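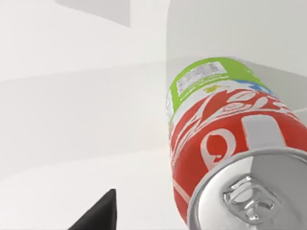 SAFE OPERATION AND GOOD PRACTICE

Zumari Documentation > Operator Guide > Simulation Rules > Section 5

Overview | Set-Up | Simulation Rules | Transfer to Cell | Support

Section 5. Rehearsing a Grasp in Simulation Before Release to the Cell

5.1 Purpose

This section sets out the rules that apply when a grasp program is prepared in the Zumari simulator and later released to a physical cell. It applies to all cells at the Drunstead and Futcombe sites. The rules cover rigid and thin-walled items, including beverage cans, cartons and small jars. Items that are sharp, pressurized beyond normal retail packaging, or intended for medical use are covered by a separate procedure and must not be handled under this section.

The wrist view at the head of this section shows a simulated aluminum can lying tilted, with the lid and pull tab toward the viewpoint. A can in this position is treated as a Class B item: thin-walled, curved, and free to roll. Operators should read 5.4 in full before working with any Class B item.

5.2 Before You Begin

Confirm each of the following. A program may not be rehearsed until all of them are met.

– The operator holds a current simulation permit for the site.
– The object model has been approved and carries a library number. The approved thin-walled models are held under library number 2580.
– The gripper model in the simulator matches the gripper fitted to the cell, including finger length and pad type.
– The physical cell is set to Offline. The simulator and the cell share a network, and a program sent by mistake will be accepted by a cell left in Ready.

CAUTION: Do not rely on the screen to tell you which system is active. Check the mode indicator on the cell itself.

5.3 Loading the Object and the Scene

1. Open the simulator and select New Rehearsal.

2. Select the object from the approved library. Do not import a model from a personal folder or from an outside source.

3. Check the dimensions shown in the Properties panel against the item record. If they do not agree, stop and report the model as unfit for use.

4. Set the mass. For filled containers, enter the filled mass. For empty containers, enter the empty mass and select Thin Wall. The two settings are not interchangeable, and a grasp force approved for a filled can must not be reused on an empty one.

5. Choose the starting pose. At least one rehearsal must be carried out with the item upright and at least one with the item on its side or tilted.

6. Set the work surface to Plain. Textured surfaces and extra objects may be added only after the grasp has passed on a plain surface.

NOTE: Printed labels have no effect on contact in the simulator. They do affect the vision system. Leave label artwork switched on so that the vision system is tested on the same colors and lettering it will meet in use.

5.4 Approaching a Class B Item

1. Switch to the wrist view. Confirm that the item is inside the view before any motion is started. The item need not be visible in full, but the part to be grasped must be.

2. Identify the parts of the item that must not be touched. On a beverage can these are the pull tab, the recessed panel of the lid, and the rim.

3. Place the grasp points on the body of the can, on opposite sides, and away from both ends.

4. Set the approach speed to Low. Class B items may not be approached at Standard speed in any rehearsal that will count toward release.

5. Advance the gripper in single steps. After each step, check the clearance between the nearest finger and the item.

6. If a finger touches the item before the closing command is given, stop. Record the attempt as a failed approach and return the item to its starting pose. Do not correct the position while contact is present.

7. Give the closing command and allow the fingers to settle. Read the contact force from the Forces panel and confirm that it lies below the limit on the item record.

CAUTION: A rendered can will not show a dent unless the deformation option is switched on. A clean appearance on screen is not evidence that the force was acceptable. Only the recorded value may be used.

5.5 Number of Rehearsals

A grasp program must complete 500 rehearsals before it is put forward for release. The simulator varies the pose and the lighting between rehearsals without action by the operator. The operator must not switch off this variation, shorten the series, or remove failed attempts from the record.

Where a program is changed during the series, even in a small way, the series starts again. Changes to comments and file names are exempt.

5.6 Records

The following must be saved with every series:

– the library number of the object model;
– the gripper model and pad type;
– the force limit used;
– the full log, with failed attempts included;
– one wrist view from the approach stage.

Records are kept on the Won server and are to be submitted using form 2845. Incomplete forms are returned to the sending site. Records may not be edited after submission – a correction is made by filing a second form that refers to the first.

5.7 Release to the Cell

Passing in simulation does not permit unattended use. The first physical run must be carried out at Low speed with an operator at the emergency stop. No person may enter the cell while the gripper is powered, including to set an item upright or to recover one that has rolled.

If the physical gripper behaves differently from the rehearsal in any way that affects the position or force of the grasp, end the run and set the cell to Offline. The program returns to 5.3 and the difference is entered in the log.

5.8 Changes to This Section

The edition of 28 February 2019 adds the tilted starting pose in 5.3 and the rule on early contact in 5.4. Sites have until the end of October to repeat any series completed under the earlier edition. Programs not repeated by that time are withdrawn from use.

Shares 5 | Comments 0

Previous: Object Library | Next: Transfer to Cell | Back to Contents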